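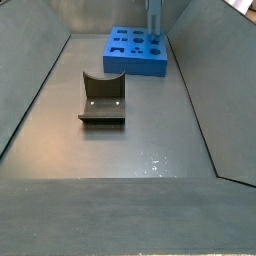 Figure 4. View of the fixed camera in the bin cell, with the gripper above the foam block and the L-shaped bracket on the floor.

4.2 Segmentation and grasp planning

The planner receives one color image and one depth map before each motion. We first remove the walls and the floor of the bin with a plane model, which is fitted once after calibration. The remaining points are grouped into clusters, and each cluster is passed to the grasp scorer of Altora, our planning library.

Two objects of Figure 4 are difficult for different reasons. The blue block has many recesses in its top face, and the depth inside them is often missing. Our first version treated these holes as free space and proposed to put a finger in them. We now fill the holes before scoring, so that only the outer sides of the block are candidates. The black bracket reflects little light, and its base plate is close to the floor – a threshold of 6 mm on the plane distance removed part of it. We reduced this value to 2 mm. The small white specks on the floor are then sometimes kept as clusters, and we reject them by their area.

With these changes, the planner returned a valid grasp in 86% of the images. Most of the remaining failures concern objects that stand against the back wall, where the fingers have no space to open. For this case we tested a pushing motion, described in Section 4.3.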